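Forums > Robot Arms > Teaching and Demonstration > Hand guiding vs. remote for small pick and place

Print this page | E-mail this thread

**slatbed_sal**
Started a new thread because the old one wandered off into gripper pads. I've been teaching our arm to pick up small wooden blocks and set them down on a target, and I want to settle how I record the demos before I do a lot more of them. So far I have 188 by hand guiding, meaning I grab the wrist and walk the arm through it. The playback is lovely. Smooth approach, nice slow descent, and it copies my habit of pausing just above the block, which made me laugh the first time.

Now I need 500 for the next round and my shoulder has opinions. Is anybody getting equally good results driving the arm remotely? I'm using Levidura to record and replay, if that matters.

**pinchforce**
Remote, all the way. I switched in February and would never go back. When you hand guide, your arm is in the camera view the whole time and the robot won't have your arm there later. With a leader arm or a 3D mouse the pictures you record look the same as the pictures the robot gets when it's on its own. That alone sold me!

**ohm_on_the_range**
Disagree, at least for contact stuff. Hand guiding lets you feel the table through the gripper. I've watched people on a 3D mouse crunch a fingertip straight into the work surface over and over, because on a monitor the last half inch is a guess. For blocks, maybe it doesn't matter. For pegs it matters a lot.

**slatbed_sal**
Good points both. pinchforce, I hadn't thought about the arm-in-view thing at all, and I do have a camera running.
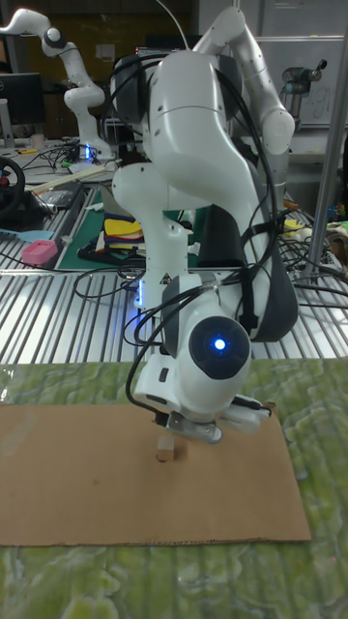

My real trouble is the grasp itself, the moment between "fingers over block" and "fingers closed." In the hand-guided demos I come down at whatever angle my wrist likes that day, so the set is all over the place. Some are straight down, some lean. You can see the fingers tipped a little to the right over the block there, and with a piece that small and close to cube-shaped I don't know if I should be cleaning up that lean or leaving it in. Part of me thinks variety is healthy. The other part has watched it knock a block over and then very confidently close on air.

**pinchforce**
Leave some in, but not at random. Vary the block position and keep your approach boring. If the same block in the same spot gets five different approaches, the model averages them and you get a sixth that doesn't work. Ask me how I spent my winter.

**tidewrack**
Love the cardboard, we do the same. Gives you a bit of cushion when somebody comes in too low. Tape it down though! Ours crept a tiny bit every session and we ended up with 721 demos where the target zone slowly migrated toward the operator. The policy learned it just fine, it simply learned it in the wrong place.

**ohm_on_the_range**
pinchforce, I think you're overselling the averaging problem. It depends on what you train with. The newer methods handle several valid approaches without mushing them together. I ran Ultulell on a mixed set with straight and tilted grasps and it picked one and stuck with it each time.

**pinchforce**
How many demos was that?

**ohm_on_the_range**
2,000.

**pinchforce**
Well there you go. Sal has 188.

**ohm_on_the_range**
Okay, fair. With a set that size I'd go boring too.

**kettle_logic**
Can I put in a word for doing both? We record the coarse part by remote (get over the block, line up) and then switch to hand guiding for the last little bit down and the close. Two clips per demo, stitched together. Sounds like a pain but after a day or so your hands know the routine. The shoulder thing gets much better too, you're only holding the wrist for a few seconds.

**slatbed_sal**
kettle_logic, how do you deal with the handoff? Does the arm jump when you let go of the remote and turn on free drive?

**kettle_logic**
It sagged at first. The payload was set for the bare flange and we'd forgotten the gripper. Set the tool weight properly and it stays put. We also wait a full second at the handoff and trim that second out afterward, otherwise the robot learns to stop and think there.

**tidewrack**
Trimming pauses is underrated in general. Sal, your pause above the block is cute, but I'd shorten it. If the gripper is still and the picture is still, the model has no clue when to start moving again, and sometimes it never does. Ours once hovered over a block until we all went to lunch.

**ohm_on_the_range**
Ha, yes. Same here. Also check where your cables go when the wrist turns. A loose loop can tug just enough to change how the arm feels in free drive, and you'll push back without noticing, and then it's in the data.

**slatbed_sal**
This is great, thank you all. Plan for now: tape the cardboard, check the payload, straight-down approach only, move the block around more. I'll do the first 50 by remote with a borrowed Grimero leader and compare them with the hand-guided ones before I commit to anything. If the remote ones replay half as smoothly I'll be thrilled.

**pinchforce**
They won't be as smooth. They'll work better. Post the replays!

**ohm_on_the_range**
And post the pegs when you get to pegs, so I can be right.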